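Keeping Small Lidded Bins and Canisters Clean
Guidance for residents of Bassey House and Visau Court

Small lidded containers are used in most apartments for tea bags, coffee grounds, cotton pads and other light waste, and many residents keep a similar one on the table for dry goods. They last for years if the lid and rim receive regular attention. Most of the replacements requested since August were for lids that had stiffened with residue and were then forced.

Empty a waste container every day if it holds food scraps, and at least every 3 days otherwise. Line it with a small bag and fold the top of the bag down inside, so that the edge does not sit under the rim. A bag caught under the rim keeps the lid from closing flat and lets odors out.

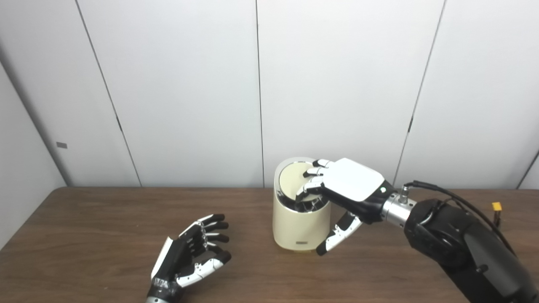
Household Services Department – Residents' Information

A cream container with a chrome-rimmed lid shows marks in two places: on the bright metal, where fingers rest, and in the recess between the rim and the inner disc of the lid. The recess needs the most care. Wrap a damp cloth over the end of a blunt wooden stick and run it once around the inside edge, then repeat with a dry cloth. A cotton swab will do for smaller lids.

For the chrome itself, use warm water with a drop of dish soap. Wipe, rinse the cloth, wipe again and dry at once. Water left standing on polished metal leaves spots. Scouring powder, steel wool and the rough side of a sponge are not to be used on any part of the container, as a matte finish will scratch and the scratches hold dirt.

Light-colored sides may be cleaned with the same soapy water. Stains from tea or tomato should be covered with a paste of baking soda and water, left for 13 minutes and wiped away with a soft cloth. Do not rub hard near a label – the adhesive loosens when wet, and the model details are needed if a new lid is ordered.

Place the container on a felt pad or a cork mat when it stands on a wooden table. Lift it to move it; do not slide it. The table underneath should be wiped and dried once a week.

Containers used for flour, rice or sugar must never have been used for waste. Wash them between fillings and leave them open for 60 minutes after drying by hand before refilling.

Replacement lids and felt pads may be requested from Osaze Osagie in Room 209. Please bring the old lid. Questions about cleaning products should be addressed to Aled Bevan at the same office.

Page revised November 3, 2021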